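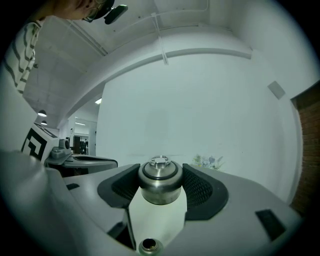

Search the archive Go Advanced

Grirnholm Small Metalware List
Subject: Re: Steel cylinder with ring top
Sent: Sunday, 4:10 pm

Thanks for the replies so far. I'm answering the longest one below and adding what I've checked.

> I'd want to know two things before guessing. Is the ring fixed
> or does it swing, and does the top disc come off? If the disc
> lifts, look for a container of some kind. If it's solid, my
> first thought is a weight. I have a set of Shih scale weights
> and they are plain steel with a polished side, but the Shih
> ones have a knob and no ring.
>
> The black band could be rubber, or paint, or just a groove
> that has been filled in. Try a wooden toothpick on it before
> you try anything sharper. I ruined a Pulgate caddy with a
> pin once and it's still on my shelf to remind me.
>
> Don't polish it yet.

I haven't polished it. The side was already bright enough to see the room in when I got it.

The top disc is slightly narrower than the body, and its rim is beveled. The black band is thin and runs around the upper edge of the cylinder, under the disc. The ring is small and made of thin metal, and it sits right in the center. I would call it too light for lifting anything heavy, but I've seen thin rings on old pieces that were lifted every day for years.

I can't get the disc to move. I tried turning it both ways by hand with a rubber jar opener, and I tried a steady pull on the ring, which I stopped early. I left it in the freezer overnight and tried again in the morning. No change. I don't want to put pliers on it.

On the kitchen scale it comes to 500 grams, give or take what that scale can do. It reads in steps of 5, so I wouldn't lean on the number. If it is a weight, that would be a sensible value for it. If it's a container with something packed inside, it's a coincidence. I shook it next to my ear and heard nothing.

I did the toothpick test on the band. It gives very slightly and springs back, so I'm leaning toward rubber or something like it. That would argue for a seal and against the weight idea. But a band could also be there for grip, or to keep the thing from marking whatever it stands in.

As for where it came from, it was in a box lot from the Gekholm sale in November, along with two tea strainers, a dented funnel and a bag of drawer pulls. The box cost me $10 and I bought it for the strainers. The sale had around 2,000 lots and the listing for this one said "kitchen and misc.," so no help there. I don't think the contents had spent their lives together.

I went through the Pulgate pages in our files section and didn't find a match. The nearest was the short salt canister, but its lid overlaps the body and this disc sits inside the edge line. If anyone has the later Pulgate sheets, the ones with the restaurant pieces, I'd be glad of a look. Ours stop before those.

Two questions for the list:

Has anyone seen a Shih weight with a ring in place of the knob? I understand they changed the tops at least once.

Has anyone freed a stuck rubber seal on a steel lid without marking the steel? I was thinking of warm water and dish soap along the band, then leaving it upside down on a towel. If there's a reason not to, please say so before next weekend.

I can measure the diameter and height if that's useful. My calipers are at work, so it'll be a day or two.

Contact the list owner | Copyright Grirnholm Small Metalware List | Back to top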